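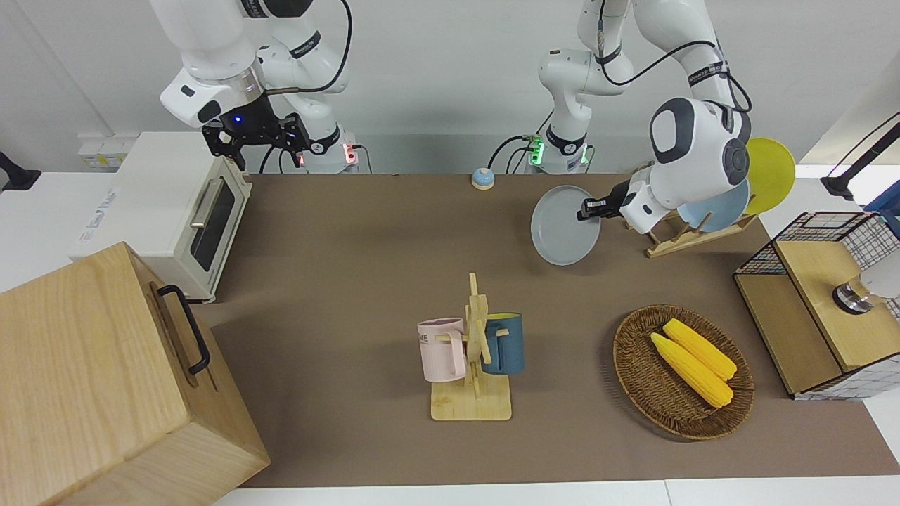 Two white robot arms, one toaster oven.

Search this site Enter keywords Go

Open day at Grurkgate — notes from the visit

3 May 2018

Print this page | E-mail this to a friend

Back late last night, typing this up before I lose the scraps of paper. Grurkgate is the old tram depot, now offices for small lenders and funding sites. Open day once a year. Used to be October, now spring, much better for the walk up from the station. No parking at all, ignore the map on the leaflet.

Signed in, got a badge with the wrong name, kept it.

First stop Zakus. Peer to peer loans, mostly to shops and cafes. Ground floor, left of the stairs. Short talk then they let us sit at the desks and look at how an application gets read. Test data, names blanked out. Slower than I expected. A person goes through the bank statements line by line, then a second person who hasn't seen the first one's notes does it again. If they disagree it goes in a tray. A real tray. Asked about default rates and got a printed sheet, which is more than most of them give you. It only covers loans up to last October though, and the newer ones are where I'd want to look. Will write and ask.

Lender fee is 2 per cent, taken from interest and not from capital. Wrote that down twice as people on the forum keep getting it wrong.

Coffee. Queue. Biscuits gone.

Plallel upstairs, room 14. Reward crowdfunding, the kind where you pledge and get a mug or a record or whatever. Very crowded, stood at the back by the radiator. They have 404 projects live at the moment and the speaker made the joke about the page not found, fair enough. Useful bit was on what happens when a project misses its target. Nothing is taken from your card, the pledge just lapses. But if it hits target and then the maker never delivers, you are on your own more or less. Plallel will send the maker two letters and close the account. No refund pot. Someone at the front got quite cross about this and I think he was right, the home page says "backed with confidence" in big letters and I dont see what the confidence is in.

They are trying out staged payouts. Maker gets part of the money at the start, the rest when they show proof of work. Only for bigger projects so far. Would like to see that for all of them, but apparently small makers hate it becuase the cost is all up front. Tooling, deposits, postage tubes.

Tips from the same session, copied as they came:

Ask for less than you want. Get your own friends signed up before launch day. Work out postage abroad before you offer it — this one got a groan from half the room. Don't run over Christmas. Answer every comment, even the rude ones.

Lunch was a van in the yard. Cheese roll, fine.

After lunch Takács, the one I really went for. Community shares, so pubs, village shops, a swimming pool. You buy in and you get a vote, one vote each however much you put in. Almost 17 schemes closed last year, they were a bit vague on whether the last one counted as it was still waiting on a lease. Good plain talk on getting your money out again, and the answer is you may not, not quickly. Withdrawals only if the society can afford it. You can't sell the shares on. Treat it as money you can do without for years. Wish every leaflet said this on the front.

Picked up the Takács guide to writing a share offer. Free, stapled, better than the one I paid for. Chapter on business plans is thin.

Missed the tax session, room was full and they shut the door. If anybody got in please send me your notes, I have a question about loan interest that I've been putting off since last years return.

Last hour was stalls in the main hall. Mostly leaflets. Zakus people again, still cheerful. Got talked at for a while about property bonds by a firm I won't mention, high rate, no clear answer on what it was secured against, took the pen and left.

Worth going? Yes for Takács, yes for Zakus if you lend already. Plallel you could get most of it from their help pages. Take your own lunch and get there before ten. Will put the Zakus sheet up when I've scanned it.

Print this page | E-mail this to a friend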